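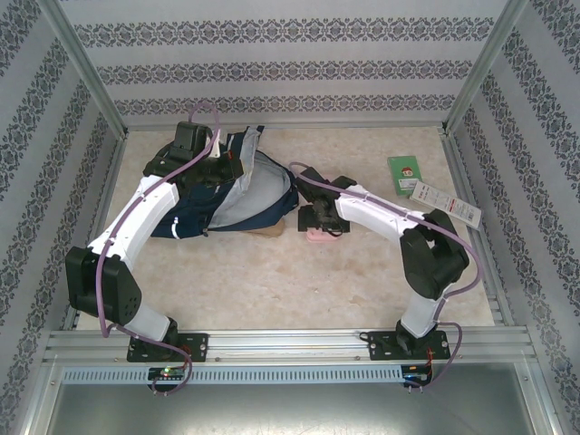

紺の上着か鞄らしきもの(グレーの裏地かパネル)と、小物

旅行帰りの上着のポケットの中身、どこに置いてますか

1:komorebi_t
出張や旅行から帰ると、上着を脱いだ場所にそのまま小物がたまります。カード、タグ、レシート、飴の包み。捨てていいのか迷うものばかりで、結局また同じポケットに戻してしまいます。洗濯の前に慌てて全部出すのが毎回です。
みなさんは帰宅後どういう順番で片付けていますか。上着はナイロンっぽい薄手のものが2着あります。

2:hikidashi9
帰ったら玄関でポケットを全部空にします。浅いトレーを一つ置いてあって、そこに出すだけ。仕分けは翌朝。夜にやろうとすると続きませんでした。

3:Murthy
トレー方式はうちでは失敗しました。置き場があるとたまる一方で、半年で山になった。今は出したその場で捨てるか財布に入れるか決めています。迷ったら捨てる。

4:hikidashi9
>>3
カード類も捨てるんですか。会員証とか預かり証だと困りませんか。

5:Murthy
>>4
会員証は財布。預かり証は用が済んでいれば捨てます。済んでいなければスマホで撮って、現物はクリップで手帳に挟む。

6:nurikabe
写真だと、右奥の緑のカードの赤と白のマーク、家の形に見えますね。小さくて何のカードかまでは読めない。
その手前の白いほう、バーコードみたいな模様が入っているやつは、荷物のタグか値札でしょうか。荷物のタグなら、荷物が全部手元にあるのを確かめるまで捨てないほうがいいです。値札なら返品期間が過ぎるまで。

7:komorebi_t
>>6
そういう期限の考え方はしていませんでした。期限が過ぎたら捨てる、でいいんですね。

8:senntaku_suki
上着の話をすると、丸めて置くのが一番よくないと思います。裏地側に折り癖がついて、アイロンも当てにくい。まずハンガーに掛けて、掛けた状態でポケットを上から順に触る。外、内、最後に袖。袖にポケットがある服は忘れがちです。

9:Murthy
>>8
掛けてからだと内ポケットの底に手が届きにくい。自分は平らに広げて、裾を持って逆さに振ります。細かいゴミも落ちるし早い。

10:senntaku_suki
>>9
振ると小銭や鍵が飛びませんか。床に傷がつくのでうちではやりません。

11:Murthy
>>10
ベッドの上でやれば問題ないです。

12:senntaku_suki
>>11
外で着た服をベッドに置くのは抵抗があります。

13:odell_note
そこは家によりますね。うちは古いバスタオルを床に敷いて、その上で振っています。終わったらタオルごと洗濯機。
ついでに聞きたいのですが、写真の上着の右下の段ボール色のものは何ですか。箱?

14:nurikabe
上着の下から少し出ているだけなので、写真では分からないですね。真ん中のピンクの小物も半分隠れていて見えない。
中身が分からないものは先に出して並べたほうが早いですよ。服を片付けてから小物、だと下敷きになったものを一緒に巻き込みます。前にイヤホンを洗いました。

15:hikidashi9
イヤホンは自分もやりました。乾かしたら片方だけ鳴った。

16:komorebi_t
ありがとうございます。順番としては
小物をどける
上着を掛けるか広げる
ポケットを確認
紙類は期限で分ける
でやってみます。紙を入れる封筒か何かを買おうと思うのですが、おすすめありますか。

17:odell_note
駅前の雑貨屋で買ったPranlowの小さいファスナーケースを使っています。289円でした。パスポートがちょうど入る大きさで、旅行ごとに一つ。中が見えるので探すのも楽です。

18:Murthy
紙に金をかけることはないと思う。普通の封筒に月だけ書いて、翌月に中を見て捨てれば済む。6月の封筒は7月末に空にする、という感じで。

19:odell_note
>>18
封筒だと中が見えないので、結局開けなくなりました。これは性格の問題かもしれません。

20:sumi_no_hako
封筒方式を長くやっていましたが、引っ越しのときに数えたら200枚を超えるレシートが残っていました。書いただけで見返していなかった。今はケース派です。

21:komorebi_t
自分も見返さないほうなので、透明のケースにします。上着は2着とも掛けてから確認するやり方で試します。振るのは床が気になるので見送ります。

22:Murthy
内ポケットの底だけは指で触って確認したほうがいい。紙が折れて貼りついていることがある。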